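**Olisero bench cell – fingers, wrist camera, task board. What to order and what to leave off.**

Page updated March 5, 2025. Prices are ex VAT, delivery not included, see the bottom.

This is the bench kit for people who need to pick up and place small computer parts. Processors mostly. Also levers, clips, small plugs. If you're moving boxes or bags of anything this is the wrong page, have a look at the bigger grippers instead.

We get the same three or four questions every week so the page has been rewritten to answer those first. Still a bit rough. Will tidy.

## What's in the standard kit

- Olisero two-finger gripper, black, linkage type
- One pair narrow fingers, fitted
- Wrist camera and bracket
- Cable set, 3 metres
- Hex keys for the finger screws
- Printed set-up card (the long manual is download only now)

Not in the kit: the arm, the arm's controller, the task board, the bench, any computer parts. People do ask. The arm is the big one, budget for it seperately.

## Task board – the Faketti panel

Grey panel, pale fixtures, bolts to profile. You can buy it with the kit or later. Buy it with the kit if you can, the fixture positions come on a sheet and you'll want that sheet on day one.

The fixture most people use is the pair of brackets that holds a desktop processor. Part sits between an upper and a lower bracket with the lid facing out, fingers come to its edge. Good for teaching the approach over and over before you go anywhere near a real socket.

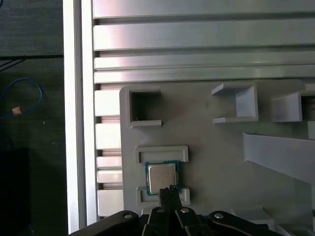

## Fingers – narrow or wide?

Narrow. For processors, always narrow.

Wide fingers are fine for memory sticks and cards and they last longer. But they hide the part from the wrist camera and they foul on anything with a raised edge round it. Inside a case you haven't got the room anyway.

Things to know about the narrow pair:

- Tips are a wear part. Order a spare pair with the kit, it saves a second delivery charge
- Textured faces. Don't sand them, don't put tape on them
- Clean with a dry cloth. Alcohol wipe if you must
- Left and right are not the same. Marked on the inside, L and R
- Changing a pair takes two hex keys and a bit of patience

If you crash them, stop and check both before you carry on. A bent tip still closes, it just closes wrong, and then you spend an afternoon blaming the camera.

## Prices

| Item | Code | Price |
|---|---|---|
| Standard kit, as listed | OL-BK | £1,342 |
| Faketti panel with fixtures | FK-TB | £668 |
| Spare narrow fingers, pair | OL-FN | ask |
| Wide fingers, pair | OL-FW | ask |
| Cerkumura profile frame | CK-FR | ask, cut to size |
| Set-up day, on your site | – | ask |

"Ask" means it moves with quantity or with where you are. Email is quicker than phone. Put the arm model in the email please, we can't quote the flange plate without it.

Kit and panel prices hold to the end of March. After that, check the page again.

## Planning your budget

Rough order to think about it in. Most quotes that go back and forth do so over something on this list.

1. Arm first. Reach and payload. The gripper and camera both hang off the wrist so count both, plus the cable, plus the flange plate.
2. Bench or frame. It has to be stiff. A desk on castors is not a bench. The Cerkumura frame is what we stock but any decent aluminium profile will do.
3. The kit.
4. The panel, if you want one.
5. Practice parts. See below.
6. Spares, fingers especially.
7. Time. Somebody's time. Put a number in for it even if that somebody is you.

Item seven gets left off nearly every request we see. Setting up the cell is quick enough. Getting it to do one job well, then the next job, takes weeks of a person sitting with it. Budget holders like a single line for "robot" and the hours end up coming from nowhere.

## Practice parts

Buy old ones. Dead desktop computers are ideal, the older the better, the screws and levers are the same sort of fiddly. Local recyclers will often sell by the pallet. Nasrallah do a mixed lot of tested-dead boards if you'd like them already sorted by socket type, ask us and we'll pass you on.

A few notes:

- Get several of the same board before you get several different ones
- Keep the case on for later stages. A bare board on a mat is much easier and teaches you less about reach
- Tie cables back at first, let them loose again once the motion is reliable
- Sockets with pins in them are fragile. Sockets with holes are fragile in a differnt way, it's the chip you bend
- Throw away anything with a cracked lever, you'll never know if the fault is yours

Power supplies should be unplugged and left. Take them out altogether if you can.

## Working inside a case

This is where the money goes, so plan for it even if you're only buying the panel now.

On the panel everything faces you. Inside a case the arm has to come in past a wall and past the power cables, and the memory slots are close to the socket. An expansion card takes up one side if it's been left in. Then the finger has to get to a thin wire lever without leaning on anything else. You need the reach, and you need the wrist to be able to turn once it's in there, which rules out some of the cheaper arms.

Check before you order:

- Depth from the open side of your case to the socket
- Gripper length plus camera bracket (drawing is in the download)
- Whether the linkage clears the case wall with the fingers fully open. Measure at fully open, it's wider than you think
- Where the wrist cable goes when the wrist turns
- Light. The metal lid on a processor throws a lot of it back at the camera. A soft lamp off to one side beats a bright one overhead

If you send us the case depth and the arm model we'll tell you yes or no. No charge for that.

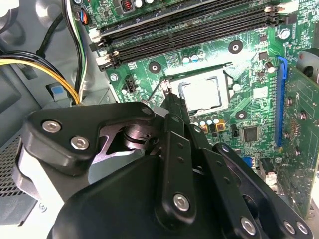 Raghda Masri wrote in to say the lever is the part she'd budget most time for. Her group got placing down fairly quickly, she says, and then spent more than 3 times as long on getting the lever up cleanly, mostly sorting out the angle. She'd also buy the spare fingers on the first order and wishes the page had said so before (it does now, thank you).

Hanne Þórarinsdóttir asks if one cell can do both the panel and the case work, or if that's two lots of kit. One cell is fine. Mount the panel upright at one side of the frame and leave the bench clear for the case, and make sure the arm reaches both without you moving its base. If two people need it at the same time then yes, that's two.

## Buying two cells

Discount starts at 2 kits. Same delivery address, same order. The panel counts towards it, spare fingers don't.

Worth doing if you're training people as well as running jobs. Keep both cells the same, down to the camera bracket height. Mixing brackets means anything taught on one needs redoing on the other and that soon eats the discount.

## Fit and mounting

- Flange plates in stock for the common small arms. Others made to order, allow extra time
- Camera bracket goes on before the gripper. It can go on after but you'll have the gripper off again to reach one screw
- Leave slack in the cable at the wrist, then more slack
- Cable clips for the profile are in the small bag taped inside the lid of the box. Please look there before emailing

## Delivery, returns, warranty

UK delivery on the kit is flat rate, shown at checkout. Frame goes on a pallet so that's quoted.

Returns inside 30 days if unused. Fingers that have been fitted can't come back – sorry, they mark as soon as they touch anything.

Warranty is one year on the gripper and camera, none on tips. Crash damage isn't covered but we do repairs at a fair price, send a photo first and we'll say if it's worth the postage.

## To order

Email with: codes, quantity, arm model, delivery postcode, and whether you need the set-up day. If a purchase order has to come through first, tell us and we'll put the stock aside for two weeks.

Kit lead time right now is short, panel is a bit longer. Made-to-order plates are the slow item, get those in first.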